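Home » Notes from the floor » House rules for hand-held grippers

I've been promising a post about rules for months, and I know how that sounds. Rules! But I love them, I really do, and a good set of house rules for collecting demonstrations is one of the most cheering things you can pin to a wall. Ours at Laltdale has just reached version 6 and I think it's finally good enough to share.

Quick background for anyone who found this page through the Lellidville meet-up list. We teach robot arms small table-top jobs by doing the jobs ourselves with hand-held grippers, over and over, with a camera on each gripper. The recordings go to Seung-woo Byun, who trains on them and then tells me (very politely) what was wrong with them. Nearly every line in our rules began as one of his polite messages.

The first version was a single paragraph I wrote on a train. It said things like "move smoothly" and "keep the table tidy". Everybody agreed with it and everybody did something different. One person's tidy was a bare table, another's was the same six objects pushed to the back. Seung-woo asked me which of the two was correct and I had no answer for him, so version 2 was born that evening.

What I learnt from that is to write rules you can check by looking. "Move smoothly" can't be checked. "Take at least two seconds between leaving the start position and first touching the object" can, and a new person gets it straight away. We went through the whole sheet like that in February and crossed out every word nobody could measure or point at. It came out shorter, too!

So, the ones I'd defend to anybody:

Wipe the camera lens and the fingers at the start of each session and again after every break. Put your initials on the log when you've done it.

Open and close the gripper fully, twice, before the first recording. If the fingers don't meet squarely, stop and swap the gripper. Don't bend anything back by hand and carry on (I have done this, I regret it, there are 47 recordings in the bin with my name on them).

Start with the gripper still and the object in view. End with the gripper still and the object let go. A recording that ends halfway through a grasp gets marked as incomplete, even if the rest is lovely.

With two grippers in use, agree who moves first and say it out loud. Write it in the log as well, left or right.

Keep failed attempts. Mark them as failed, say what failed in five words or fewer, and leave them in the set. This was the hardest one to get people to accept, me included. There's a strong pull towards tidying up your own mistakes. But a dropped stick is useful if it's labelled, and very harmful if it's labelled as a success.

Change one thing at a time. Move the object or change the surface or change the lighting, and note which. We used to shuffle the lot between takes because it felt thorough, and then couldn't work out which change had caused what.

Then there's the section on people, and I wish I'd written it first. These cameras see a lot more than the table. They're wide, they're pointed away from you, and they pick up whoever is further down the hall. So our sheet says that everyone who shares the space is told before recording begins, that there's a sign on the way in, and that anyone can ask for a recording to be removed without saying why. Screens facing the table get turned off. Badges go in pockets. When a set leaves the building, faces are blurred first and a second person checks the blurring.

I borrowed the second-person check from Ornell, where I worked before this, and where no drawing went out of the door with one signature on it. It felt slow for the first week. After that it was simply how long the job took.

We use the same sheet whether it's a quiet corner with the door shut or a big shared hall with people coming and going. The shared hall is where it earns its keep.

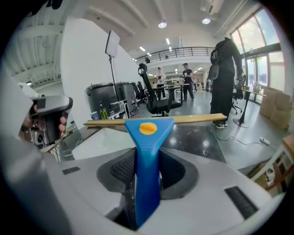
One finger, one wooden stick, and quite a lot of hall behind them.

Cables have their own line in version 6: none across the route between the table and the charging point, and tape over any that have to cross a walkway. The old sheet just said "mind the cables", and you can guess how I feel about "mind" as an instruction now.

I also owe a thank-you to the Šimko team, who tried our rules on their own set of around 2,000 recordings and sent back a page of comments. Their best catch was that we never said what to do if somebody walks up and talks to you in the middle of a take. Finish it, mark it, then chat. It's in.

Still open for version 7: how shiny a table can be before we ought to note it separately, and whether left-handed people should log their hand for single-gripper work. I say yes to the second. Seung-woo wants to see a comparison first, so we're setting one up, and I'll post the log template along with it once the columns stop changing.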